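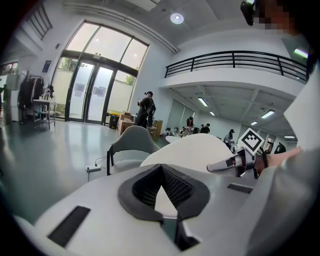 Como arrumar uma sala grande depois de uma semana de caixas

Quem trabalha em sala aberta conhece a história: chega uma encomenda, depois outra, e de repente o caminho até a porta de vidro virou corredor de papelão. Eu já arrumei várias salas assim (a minha inclusive, que é a pior de todas) e fui montando um jeito de fazer que cabe numa manhã. Vou contar como eu faço, você adapta para o seu espaço!

O que eu separo antes de começar: um estilete, fita larga, um pano de microfibra, sacos grandes, uma caneta grossa e o limpador neutro Hummont. Paguei 29 reais no frasco de 500 ml e rende bastante. Serve qualquer outro neutro, só não me venha com cloro em piso polido, por favor.

1. Comece pelas caixas

Sempre pelas caixas. Elas ocupam mais chão do que qualquer outra coisa e, enquanto estão ali, você não consegue varrer direito. Abro uma por uma, olho se ficou peça pequena no fundo (fica, viu, já joguei fora um saquinho de parafusos de uma estante Clirholm e passei uma tarde procurando), corto a fita de baixo e achato. As que vou guardar para devolução ganham o nome do conteúdo em dois lados, com letra grande. As achatadas vão amarradas em pé, encostadas na parede.

A caixa alta e aberta eu deixo por último e uso como depósito de plástico e isopor enquanto trabalho. Quando enche, passo tudo para os sacos.

2. Fios e réguas de tomada

Régua solta no chão é tropeço na certa. Tiro da tomada, limpo o cabo com o pano quase seco e coloco a régua junto da parede ou presa embaixo da mesa. Se o fio precisa mesmo atravessar a sala, use uma canaleta de piso. Comprei uma de 60 centímetros e tive que voltar para buscar outra, então meça antes!

3. Cadeiras e mesinhas

Junto todas as cadeiras num canto só, varro a área livre e depois troco de lado. Nas de escritório, viro de ponta-cabeça e tiro o cabelo enrolado nos rodízios, quando têm rodízios. É nojento e dá uma satisfação enorme.

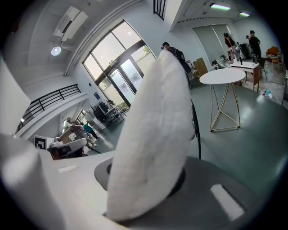

Mesinha lateral redonda de pé de arame é linda, mas o pó gruda em cada cantinho do metal. Eu passo um pincel seco primeiro e só depois o pano, seguindo os arames de cima para baixo. O tampo branco pede pano bem torcido e secagem na hora, senão mancha. Minha amiga Benedetta Messina usa um pouco de cera Tan no dela e jura que o pó demora mais a voltar. Ainda não testei.

4. O que fica no alto

Se a sala tem mezanino, passe o pano no guarda-corpo antes de limpar o chão, porque o pó das barras cai todo lá embaixo. O mesmo vale para luminárias e para o ar-condicionado: desligo, espero esfriar, tiro o pó de fora com o espanador de cabo longo e deixo o filtro de molho enquanto faço o resto.

5. Vidros e avisos

Portas de vidro eu limpo de manhã cedo, sem sol batendo. Se tiver aviso colado, contorno o papel com o pano quase seco. Quando o aviso já venceu, aqueço a fita com o secador, puxo devagar e passo álcool no resto da cola. As bandeiras de cima peço para alguém segurar a escada.

6. Piso

Vassoura macia, depois mop úmido, do fundo para a porta. Uma tampinha do limpador num balde morno basta.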